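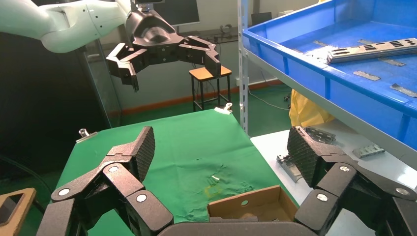
**SALLVILLE, 10th March** — The Stivcombe Center for Equipment Reuse has opened its small metal parts section in the Górecki Building, completing the second stage of a plan to return more salvaged computer hardware to working use. The section receives, sorts and stores the metal pieces that are removed when desktop computers are taken apart, among them I/O shield plates, brackets, clips and standoffs.

Until now, these pieces were placed together in mixed bins at the end of the dismantling line and sold by weight as scrap. Under the new arrangement, parts in usable condition will be identified, boxed by type and offered to the schools, libraries and repair shops that already receive complete computers from the Center.

"A computer that is otherwise ready to go out can wait for weeks because of one missing plate at the back of the case," said Bernice Ayaaba, director of the Center. "We have been buying parts of a kind that we were also sending to scrap. The new section allows us to put the two ends of the building in touch with each other."

## Why the parts matter

An I/O shield is the thin metal plate that fits into the rear opening of a computer case and surrounds the ports on the main circuit board. Its cutouts must match the board. A plate made for one board will seldom fit another, and replacements for older models can be difficult to find once production has ended.

A review carried out at the Center last August examined 836 desktop computers that had been held back from delivery. Of these, 300 lacked a shield plate or had one too badly bent to be fitted. The remaining units were held back for a range of other faults, including failed power supplies and damaged front panels.

The review was led by Radka Karagiannis, head of the refurbishing workshop. Her report recommended that plates be removed before the main board is lifted out, as many were being bent during that step. The order of work on the dismantling line was changed shortly afterward, and the Center's written instructions have been updated to match.

"The plates are light and they bend easily," Ms. Karagiannis said. "Once the flat part has a crease in it, or the small spring tabs have been pushed the wrong way, it takes more time to straighten the plate than most people would think reasonable."

## How the section works

Incoming parts arrive from the dismantling line in mixed lots. Staff first set aside anything with sharp damage or heavy rust. The rest is divided into broad families: shield plates, drive rails and brackets, slot clips, and standoffs. Screws are handled separately and are not part of the new section.

Shield plates receive the most attention. Each one is laid flat and its cutouts are compared with a printed reference sheet. Plates that match a known board are given a number and placed in the box for that number. Plates that cannot be matched are kept for one further check by a second member of staff before a decision is made.

The Center has chosen inexpensive and familiar materials for the work. A blue plastic tray with a grid pattern molded into its floor has strips of grey tape stuck across it in rows, and plates are checked in the tray one at a time. Brackets and slotted clips are spread out on a white surface below the shelf. Cardboard boxes and box lids serve for holding pieces between one stage and the next, and can be replaced at no cost from the Center's own incoming deliveries.

Jae-hoon Yeom, who planned the layout, said that trials were made with deeper containers before the present arrangement was adopted. Thin plates tended to slide under one another in the deeper containers and were sometimes missed when the contents were moved. A shallow lid proved easier to work from, and a plate lying in it can be taken up by its edge.

Stock records are kept in Govix, the inventory system already in use for complete computers. A separate list has been added for shield plates, which may be searched by board number or by the number and type of port openings. At the opening of the section, 625 plates had been entered.

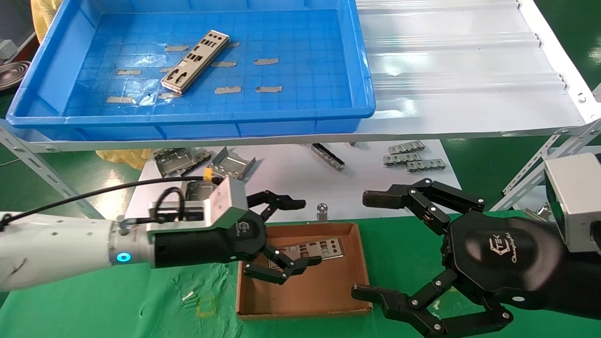

## Requests from partner organizations

Partner organizations may now ask for individual parts as well as complete machines. Requests should give the board number where it is known. Where it is not known, a clear photograph of the rear of the computer, taken straight on and showing every port, will normally be enough for staff to find a match.

No charge will be made for shield plates, clips or standoffs supplied to schools and public libraries within Sallville. Repair shops and organizations outside the town will be asked to pay the cost of postage. The Center cannot at present supply parts to private individuals, though this rule will be looked at again after the first six months.

Requests are limited to 24 parts per organization in any one month. Cirilo Tlapale, who manages partner services, said the limit had been set with smaller organizations in mind and that larger requests would be considered in writing where stock allows.

Mr. Tlapale added that brackets and drive rails are still being sorted and have not yet been entered in Govix. Partners who need these pieces should contact his office directly. A list of the case models covered will be issued when the work is complete — the Center expects to do this before the end of August.

## Donations of loose parts

The Center will accept loose metal parts from organizations that carry out their own dismantling. Donors are asked to observe the following points:

- Pack shield plates flat, with a sheet of paper or card between them.
- Keep plates apart from brackets and other heavier pieces.
- Place clips and standoffs in a closed bag or small box.
- Remove labels that show staff names or asset numbers.
- Do not include batteries, circuit boards or power supplies, for which a separate collection is arranged.

Parts may be handed in at the receiving counter on the ground floor of the Górecki Building. A short form is to be completed for each delivery, and a copy will be returned to the donor on request.

Charoen Yensuk, supervisor of the receiving counter, has asked that mixed boxes be marked as mixed. Unmarked boxes are opened and checked in full before they go to the section, and this delays the deliveries behind them.

Questions about donations should be addressed to the receiving counter. Questions about parts requests, including requests already submitted under the previous arrangement, should be addressed to partner services at the Stivcombe Center for Equipment Reuse, Sallville.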